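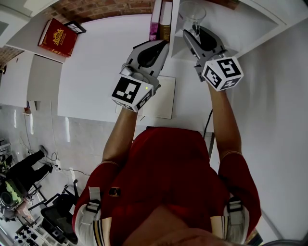
Attachment 1: book and cup task, operator holding both grippers

Ticket 248, Drivent shelf tidying
Status: open
Opened by: Tuulikki Partanen

Vendor says the policy "handles desk clutter." On our bench it stood the book up in 3 of 50 tries. The cup is worse. Clear glass, and the jaws close beside it.

10:40 Reran with the Vahidi settings. Same result.

14:15 Vendor asks for 100 more hand demos. A person can already shelve a book, so I don't see what that proves. Will record them anyway.

Not closing until it does the cup unaided.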